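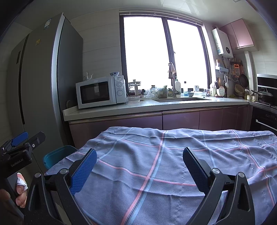 Do You Need to Iron a Tablecloth?

Every July the Fonthorpe newsletter gets the same advice from somebody's aunt: a table isn't set until the cloth is pressed flat. I have my doubts. I ironed all 18 of ours before the summer lunch last year, and by the time the salad came out they were as creased as ever.

Henok Kumsa swears by a spray called Belura, which promises "a smooth drape in 4 minutes." I gave it 4 minutes. Then I gave it the rest of the afternoon. It smelled nice – I'll say that for it.

Firdevs Kırmızıgül hangs hers up damp and pulls the hems straight by hand. That costs nothing and I can't fault it, though she admits it does little for heavy cotton. Checks and stripes hide a soft wrinkle better than plain white does, so buy those if you're buying.

As for the claim that starch makes a cloth last longer, I've yet to see any proof. If you have some, send it in. Spare cloths for the next lunch can be left at the Aydoğan shop, folded or not.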